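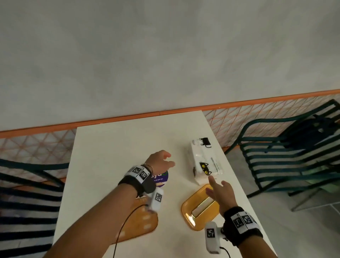 A tissue pack on a white table

Pocket tissues are small packs of folded paper handkerchiefs meant to be carried in a bag, pocket or car. They are used mainly for blowing the nose and wiping the hands, and in places where public restrooms do not supply paper they also serve as toilet paper.

History
Paper handkerchiefs came into common use in the first half of the 20th century, when they began to replace cloth ones. Early products were sold in boxes for the home. Smaller packs followed as folding and wrapping machines improved.

Construction
Most packs hold between 8 and 30 sheets, each made of two to four plies. The plies are pressed together along the edges so that they do not separate in use. The wrapper is usually thin plastic film with a slit or a resealable flap. Wet strength varies by market. Tissues with high wet strength hold together well but break down slowly in water, and many sewer operators ask that they not be flushed.

Advertising
In Japan and several other countries, packs with a printed insert are handed out free on the street. A survey of commuters in the Salcedo district by Lai-ching Tam recorded 267 such packs, given out by nine businesses, most of them lenders, gyms and phone shops. Handouts were most frequent in April.

Collecting
Printed wrappers are collected on a small scale. The Borham collection, cataloged by Szu-yu Kuo, is arranged by advertiser.

See also
Facial tissue
Handkerchief
Wet wipe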